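Looking after a pair of folding arms: tips for taped jaws and slippery T-shirts

3 min read

12 shares · 2 comments

I have kept the cloth-folding bench at Flatside going for a good while now, and most of what I know about it came from Sevim Şimşekoğlu, who had the patience of a saint and a drawer full of tape. A few of you have asked how I look after the grippers, so I've put my notes in some sort of order (the kettle is on, bear with me).

Taping the jaws

Ordinary painter's tape does very nicely. Wipe the jaw with a barely damp cloth, let it dry, then wrap from the tip back towards the knuckle and rub it down hard with your thumbnail. Keep it snug — a baggy wrap creeps, and then your pinch creeps with it. Loose flaps want pressing down or snipping before they catch on a hem. I go over ours every 400 folds, and Geert Van Loon at Stiston swears by 580, but he works with smoother cotton than I do.

Checking the pinch

Use a soft, crumpled T-shirt for this and save your nice pressed ones for later. Bring the jaws down slowly until they have a small fold of cloth, no more than you would take between finger and thumb. If you hear the servo grumbling, back off a touch and try again. With two arms, set them low, one each side of the shirt, and check each one by itself before you let them work together.

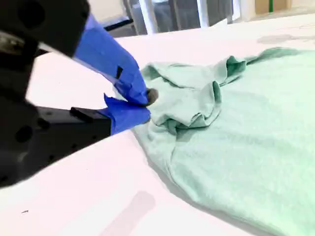 Jaws and cloth, with a pale green one for practice.

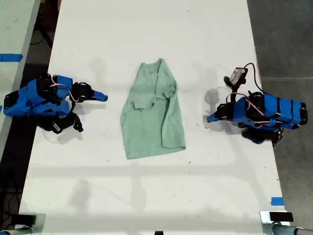
Cables and screws

Run your fingers along every cable with the power off, especially where it loops over a joint, and leave enough slack for the arm to stretch right out. Screws work themselves loose sooner than you would think, so I nip ours up at the same time as the tape. Go gently with printed parts, please! Taner cracked a lovely housing in May by leaning on the screwdriver, and we waited 2 weeks for the new one.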